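junio, noche

Escribo rápido que se me cierran los ojos. Tengo las manos con restos de gesso hasta el codo y el teclado ya va por el mismo camino.

A ver. El cuaderno alterado. Llevo desde Semana Santa diciendo que lo empezaba y hoy por fin he arrancado páginas. Es un tomo de contabilidad viejo, 511 páginas, lomo de tela, comprado en el rastro por cuatro perras. Huele a armario. Me daba una pena tremenda meterle el cúter y al final lo he hecho de golpe, sin pensar, después del café. Una hoja sí y dos no, para que luego no engorde y cierre. El año pasado no quité nada y el cuaderno azul acabó abierto como un abanico, con una goma de pelo aguantándolo. Feísimo. Bueno, feísimo no, pero no había forma de guardarlo.

Las hojas arrancadas a la caja. Sirven para collage, para probar sellos, para limpiar el rodillo. No tirar ninguna, que luego lloro.

Zuleica Magalhães me escribió ayer por lo del intercambio. Que si sigo apuntada. Le dije que sí claro, con muchas exclamaciones, y luego miré la lista y casi me da algo. El intercambio se llama Tiêu y va así: cada una prepara un cuaderno, lo manda a la siguiente, la siguiente pinta una doble página y lo vuelve a mandar. Cuando tu cuaderno vuelve a casa ha pasado por 5 pares de manos. El mío tiene que salir antes de que acabe el mes y ahora mismo es un libro de cuentas al que le faltan hojas. Con lo cual esta semana, fondos. Solo fondos. Nada de ponerme con la portada, que me conozco.

Orden de hoy, por si lo tengo que repetir con el próximo:

arrancar hojas
pegar de dos en dos con cola en barra (la líquida ondula muchísimo)
peso encima, los diccionarios
gesso con tarjeta vieja, capa fina
secar de pie, abierto, pinzas en las esquinas

La capa fina me cuesta. Siempre pongo de más, me gusta cómo se arrastra. Y luego pasa lo que pasa, que se pegan unas con otras y al abrir se lleva media página la vecina. Hoy he perdido una así. Era bonita, además, tenía una columna de sumas en tinta violeta con una letra inclinada preciosa y ahora tiene un agujero con forma de Portugal. Lo he dejado. Detrás le pondré papel de seda. 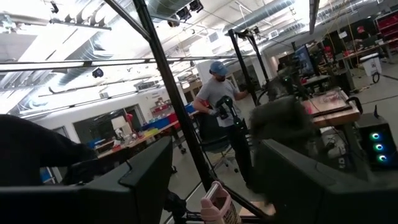 ¿Cuánto hay que esperar entre una capa de gesso y la siguiente?

Media hora si la capa es fina y la habitación está caldeada; con humedad, mejor dejarlo hasta el día siguiente. Se toca con el dorso del dedo y si está frío todavía le queda.

Me lo apunto con esa forma porque me lo preguntan en el blog cada dos por tres y nunca encuentro dónde lo contesté. Lo voy a copiar y pegar y ya.

Sobre el blog. Lo tengo abandonadísimo. Tres entradas a medias, una es de febrero y habla de un color que ya ni uso. Pensé en borrarla y luego me dio no sé qué. Mi hermana dice que publique lo que haya aunque esté cojo, que la gente entra a ver las fotos. Puede ser. Pero yo leo los textos de las otras, los leo enteros, con los comentarios y todo. Me gusta cuando alguien cuenta que ha estado dos tardes para un verde. Eso quiero leer. Pues eso debería escribir, digo yo.

Lo del verde: quería un verde como de bote de farmacia antiguo. Empecé con ftalo y ocre. Demasiado bosque. Ftalo con un pelín de blanco y siena tostada, mejor, pero sucio. Al final turquesa rebajado con gris de Payne y muchísima agua, sobre gesso lijado. Ahí sí. Queda con unas vetas que parecen hechas aposta. Lo tengo en una doble página casi al principio y no sé si tocarla más, me da miedo estropearla. La dejo así para que la segunda persona tenga algo donde agarrarse.

Ha llegado el paquete de Delivden. ¡Por fin! Lo pedí hace un siglo. Papel japonés, el fino, 48 hojas, y una libreta de muestras que no pedí y que me viene de perlas. El papel viene enrollado y cuesta domarlo, lo he puesto bajo el colchón que es lo que hacía mi abuela con los patrones. Falta la tinta sepia. Pone "pendiente" en el albarán. Escribirles mañana sin falta. Tono amable. La otra vez fui seca y luego me sentí fatal tres dias.

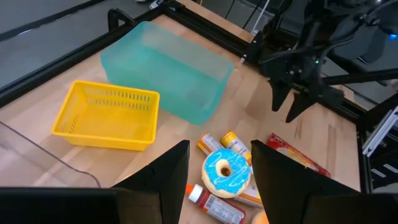 Con el papel japonés quiero hacer bolsillos. Uno cada tantas páginas, traslúcidos, para que lo de dentro se intuya. Meter billetes de tren, semillas de las planas, trocitos de las sumas violetas. He hecho una prueba con cola de almidón y aguanta bien, pero se transparenta el borde pegado, una línea más oscura. A mí no me molesta. Zuleica es más maniática con los bordes y seguro que me lo dice, con cariño pero me lo dice. Ella cose los bolsillos. Yo no tengo paciencia, se me enreda el hilo, acabo cortando con los dientes.

Igual probar a coser uno. Solo uno. Con el hilo encerado que me sobró de las encuadernaciones de invierno, el color mostaza.

Comida: tortilla fría de pie junto al fregadero. Cena: lo mismo. Comprar fruta.

Por la tarde me he puesto con Skindex, que es el programa ese para catalogar cuadernos que me instaló mi sobrina. Vas haciendo foto de cada página, le pones palabras y luego buscas. La idea me encanta. Llevo metidas 102 páginas y he descubierto que uso la palabra "mar" para todo. Mar el azul, mar el gris, mar una que es una lechuga. He tenido que volver atrás a poner otras. Es un trabajo de chinas, una detrás de otra, con la luz de la ventana que se iba y yo moviendo la mesa para perseguirla. Pero luego buscas "lechuga" y sale. Me ha hecho una ilusión tonta.

Lo que he visto al repasarlas todas seguidas: dibujo siempre en la página derecha. La izquierda la dejo para escribir, o vacía, o con la mancha que pasa de la otra. Nunca me había fijado. Años así. En este cuaderno me obligo a empezar por la izquierda, aunque me salga torcido. Soy diestra, claro, y el lomo molesta en la muñeca. Poner un paño doblado debajo.

También he visto que del otoño pasado no hay casi nada. Ocho páginas flojas y un mapa. Fue cuando lo de la espalda de mamá y yo iba y venía con la bolsa. No me lo echo en cara. Pero me ha dado pena no tener ni un garabato de aquellas salas de espera, con lo que se mira en una sala de espera. Las plantas de plástico, los zapatos. Hubiera bastado un boli. Bueno.
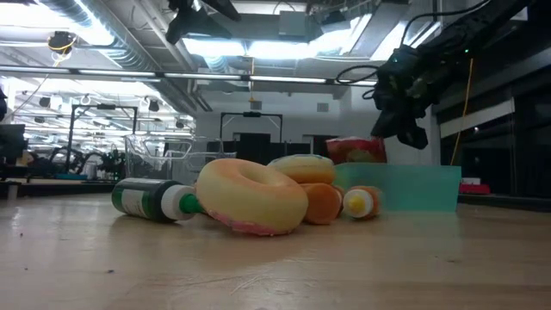 El donut de juguete y la botella verde.

Wisovthorpe. No sé si quiero hablar de Wisovthorpe. Venga, rápido. Es la residencia a la que me presenté en enero, dos semanas en una casa con imprenta y una mesa larga, con gente que hace libros. Han contestado. Lista de espera. Ni sí ni no. El correo era muy educado y lo he leído cuatro veces buscando algo entre líneas, y no hay nada, es una lista de espera normal y corriente. Si alguien se cae me avisan a final de julio. Mientras tanto no puedo coger vacaciones ni dejar de cogerlas. Mi jefa va a poner la cara.

Me gustaría que saliera. Me gustaría muchísimo. Ya está, escrito queda. Ver una prensa de verdad y mancharme con tinta grasa y que por la noche alguien diga mira lo que he encontrado en el cajón de los tipos. Y si no sale, pues monto la mesa larga en casa de mi prima en agosto, con el toldo, que tambien vale. Ella cocina mejor que cualquier residencia.

Cosas que me ha preguntado Zuleica y que no le he contestado:

si el cuaderno va firmado por fuera (yo diría que no, dentro, en la guarda)
si se puede pintar encima de lo de otra (¡uf! con permiso)
si mando yo las etiquetas para el sobre
qué tamaño máximo, por correos

Lo del tamaño es serio. El tomo pesa. Aun quitándole hojas pesa lo suyo, y el sobre acolchado que tengo se queda corto por un dedo. Mirar cajas. O partirlo en dos volúmenes, que lo pensé en la ducha y no me parece tan mala idea: cortar por el pliegue de los cuadernillos, hacerle lomo nuevo a la segunda mitad con la tela que sobra. Uno viaja y otro se queda conmigo. Y al final los junto en un estuche. Me gusta. Me gusta bastante. Pero es una semana más de trabajo y no tengo una semana más.

Consultarlo con la almohada.
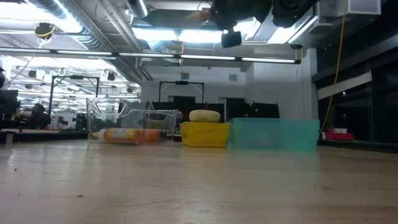

Sigo, que me he levantado a mirar los cuadernillos con la linterna. Están cosidos con cinta, se puede partir limpio. La cola del lomo salta sola, está reseca. O sea que poderse se puede. Si mañana me despierto con ganas lo hago antes de desayunar y así ya no hay marcha atrás, que es como hago yo las cosas.

Tema de la doble página que me toca hacer en el cuaderno de Zuleica: ella ha puesto "umbral" en la primera hoja, a lápiz, chiquitito. Umbral. Pues no sé. Lo primero, puertas, y puertas va a hacer todo el mundo. He pensado en la raya de luz que entra por debajo de una puerta. Solo la raya, ámbar, en una página entera oscura. El fondo con índigo y sombra tostada, muchas capas finas (finas!!), y la raya reservada con cinta. Nada más. Me tiembla un poco la mano de dejarlo tan desnudo, yo que lleno hasta los márgenes. Probarlo antes en una hoja de las sumas.

Y escribir algo por detrás, con el boli blanco, si es que pinta. El último se me secó por dejarlo destapado. Añadir a la lista.

Lista:
boli blanco
cinta de la que no arranca
fruta
correo a Delivden por la sepia
contestar a Z., de hoy no pasa (ya es mañana, ejem)
devolver el libro de marmolados a la biblioteca, va con restraso
lavar los pinceles YA, que están en el vaso

He ido a lavarlos. Uno perdido, el plano bueno. Lo he dejado en jabón por si acaso.

Son la una y diez. Las páginas siguen de pie en la mesa de la cocina con sus pinzas, así que mañana desayuno en el sofá.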